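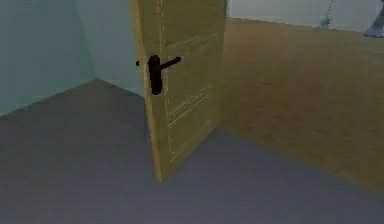
Reset rules for a simulated door task – what is good practice?
March 10, 2023

Tiago Nogueira
I write the test rules for door opening at our lab. The door has a lever handle. Some colleagues start each trial with the door partly open, others with it fully closed, and then we compare the success rates. Is this acceptable? We run 300 trials per policy.

Khang Tôn
No, please keep them separate. Write the start angle in the rules and report every angle in its own row. A closed door needs the lever pressed, a door already ajar maybe only a push. Also fix the seeds before you begin, and give the time limit in steps – ours is 2000.

Mahlangu
we always start closed, never had a problem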